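Dirnberg open workshop: the gallery page

So I finally sat down and sorted my notes from the open workshop in Dirnberg, and I've kept far more about the blocks than about anything else. Sorry to everyone who came for the cake table! I'm a block person. I own two shelves of them at home (my sister calls it the quarry) and I can talk about a plain painted rectangle for longer than is polite.

We had the long back room for the whole afternoon, with the benches pushed to the sides so people could wander. Přemysl Hájek brought his sorting trays, Kalkidan Hadgu had her color charts pinned up by the door, and there were 36 names on the sign-in sheet by the time I got to it. Not bad for a town where the bus comes every two hours.

A word on the colors, as I got asked a lot. The set is the old Norolo palette, so the red leans toward brick and the green is a deep bottle sort of green. No yellow, no blue. I love it. Bright toy colors make my eyes tired after an hour, and these two look good together even when they're just lying in a heap.

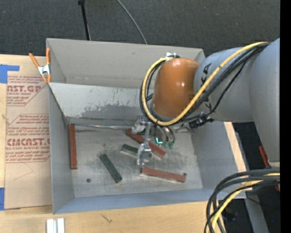

*Words and gallery: Sabina Gajdoš, Dirnberg, July 29, 2018*

**Long blocks in the gray bin.** Three reddish-brown and two dark green, every one pointing its own way. I like the red one tucked up along the left wall best, it looks like it wants to be left alone. And look at the scuffs on that metal floor! A bin like that has so much more character than a shiny new one.

I did ask Přemysl whether he'd ever want the bin repainted, and he looked at me as if I'd offered to repaint his dog. The bare patch on the sloped panel stays, then. Good. I'd have voted the same way.

A few odds and ends while I'm here:

- The long blocks are the hardest ones to store. Mine go on end in a wine crate, and Etornam Akpalu lays his flat in a drawer with a strip of felt between the layers.
- If you're touching up the dark green, do it in daylight. I did a batch under the kitchen lamp once and got something close to black.
- Kalkidan has spare color charts, 6 left when I last asked. Write to her before you drive over.
- Whoever left a blue thermos under the coat rack, it's at the Hrnčiar bakery, behind the counter.

Next get-together is in Zisten in September, same idea, smaller room. Iñaki Alcaraz is bringing his big collection (600 pieces, all washed, he wants that known) and there'll be a swap table again. Bring a box with a lid if you plan on taking anything home, and please put your name on it!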